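About the Nowakowski School of Wall and Paper Crafts

The Nowakowski School teaches plastering, wall preparation and paper work to adults who want to enter the trade or return to it. Our main building is in Landton, with a smaller teaching site in Prurkis. In the current year, 405 students are enrolled across both sites, in day and evening courses.

The School began as a training room attached to the Ernar paint and paper warehouse. It took its present name when the warehouse closed and the teaching staff acquired the lease. The original rooms remain in use, and several walls have been kept in plaster so that students may study an older surface before they are asked to repair one.
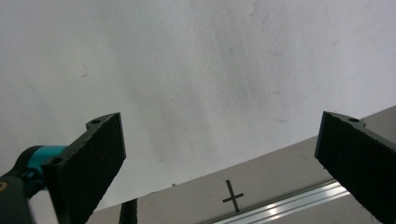
Instruction starts with looking. During the first month of the foundation course, students learn to judge a wall by eye and by hand, to note scuffs and uneven areas, and to record what they find on a standard survey sheet. Lamps are moved from one side of the room to the other during these sessions, as a change in the direction of light will often show a hollow that was missed before. Only after the survey has been approved by an instructor may filling or sanding begin.

The foundation course is taught in 11 units. The first six concern plaster and its repair. The remaining five concern paper: storage, handling, measuring, cutting and hanging. Students who already hold a trade certificate may apply to enter at the seventh unit.

Paper is treated at the School as a material in its own right. Plain white sheets are used for the early exercises -- pattern and color come later -- and students are expected to recognize wrinkles and creases in a sheet before deciding whether it can be used. Offcuts are kept for practice in marking and trimming.
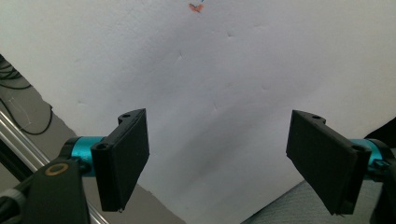 White paper between two black gripper fingers
Paper Studies (Head: Pranab Gamage)

Mr. Gamage directs the paper units at both sites and supervises the sample library, which holds 1,979 cataloged papers. The library is open to enrolled students until 6:30 p.m. and to outside visitors by appointment. Samples may be examined at the long tables but may not be borrowed.

Admission and Fees

Applications for the foundation course open in January. A registration fee of $100 is payable when a place is accepted and is credited toward tuition. Applicants are invited to tour the Landton building before enrolling -- requests should be made in writing to the admissions office. Tools are supplied for all units, and students are asked to provide their own work clothes and sturdy shoes.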